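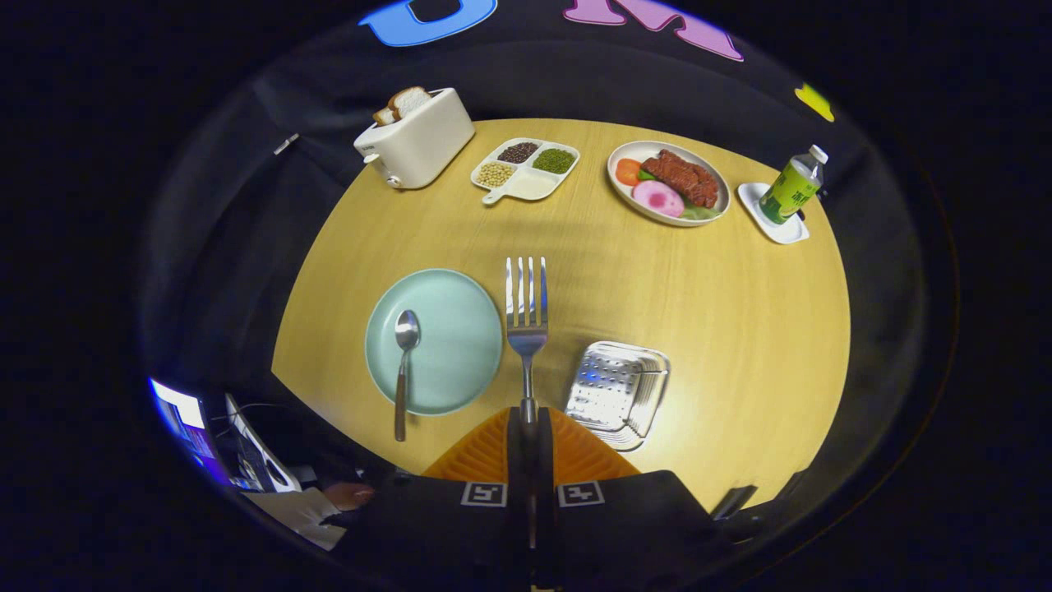
Ticket: poster PDF exports with wrong line breaks
Opened by: Elínborg Hjaltadóttir
App: Farurari layout, desktop
Priority: was low, now high, print deadline Tuesday

Tues is the drop-off at the Bravo print shop so need this sorted before then.

Problem: Poster looks fine on screen. Export to PDF, the abstract box reflows, last two lines gone. Font is Billolow, 152 pt title, body much smaller. Title is ok. Only the body text moves.

Tried so far
- Restarted. Same.
- Turned off "fit text to box". It came back on by itself after saving. Turned off agian, exported without saving, lines still missing.
- New file, pasted text as plain. Better, but bullets lost their indent.
- Zoom at 200 and 400 percent, text box edges look right in both. So not a display thing I think.
- Exported from the laptop at home. Same font version, same result.

Reply from Rarkilura support, 4 pm
Check paragraph spacing. If "auto" is set anywhere in the box the exporter uses its own number. Set it by hand, select all first. Also embed the font, it is off by default.

Update
Spacing was on auto in one paragraph, the refrences. Set to 4 pt everywhere. Font embedded. Lines are back! Bullets still need fixing by hand, doing that now. Auto-fit still turns itself on after save, pls keep the ticket open for that one.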